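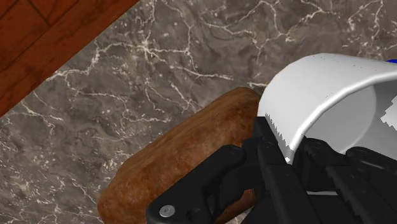 Benoît Bailly

I went to the June open evening at the Skarnia workshop mostly to see the arm, and I ended up staying until they wanted to lock up. If you like watching people build things at a shared bench, put it on your list!

Skarnia is one long room behind the old Lammers print works, with 33 members paying into it and tools on every wall. The project everyone crowds around is called Drirnby. It's a kitchen helper arm, and the group works on the simulated version and the real one side by side. The simulation gets a loaf of bread and a white bowl on a marble counter, and the job of the evening was the bowl. The black gripper comes in with its fingers right up at the bowl's lower rim, one of them lying across the loaf, and you catch yourself leaning toward the screen as if that would help.

What I liked most was how openly they talked about the messy parts. A bowl is a nasty thing to grab (curved wall, thick round rim, nothing flat anywhere), and bread next to it makes the whole approach tighter. The contact settings are still being tuned, and where the black parts meet the bowl the white edge goes ragged, like saw teeth. One of the members told me she had changed the finger angle 14 times since spring and was perfectly happy to change it again. I got to try a few numbers myself. Mine were worse than hers!

The real arm lives on the next bench over. Its joints are printed at the workshop, the motors came out of a surplus lot, and the first full set of parts cost the group 80 dollars, which I still find hard to believe. The wiring is a bit of a bird's nest, but every cable has a paper tag, and they let the kids jog the elbow back and forth with a game pad.

In the back corner there's a second build, Darnent, a little cart meant to carry tools between benches. It only had two wheels on when I was there, so I'll have to go back.

Getting there is easy: take the yard gate, then the green door on the left. Doors open at 6 p.m. and the room holds 40, so come early if you want a stool near the screen. Coffee is free, and the soldering table is open to anyone who asks.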